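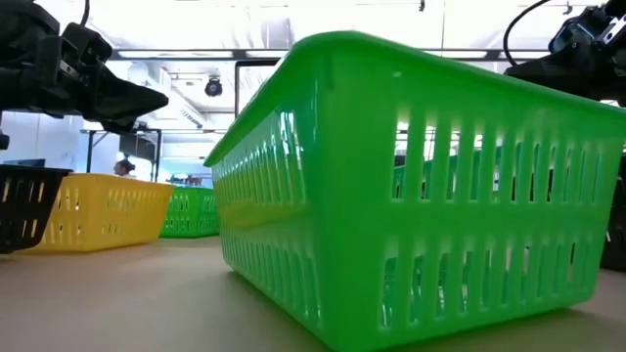 What we wanted to find out

Ibsa Wolde and Nafula Kioko, spring project

Our college hockey team, Urkari, lost 10 games by a single goal, and we wanted to know where those goals came from! We watched every third period since December and logged 600 shots against, noting the shooter's spot and who had the puck just before.

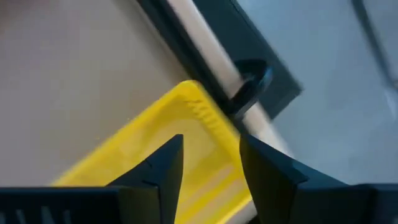
The big surprise was turnovers. Of the goals we logged, 55 percent followed a lost puck at our own blue line — far more than we had guessed. Tired legs looked like part of it, as shifts longer than 30 seconds went badly against fast teams like Massawe. Next we'd love to log the first periods too and see if the pattern holds.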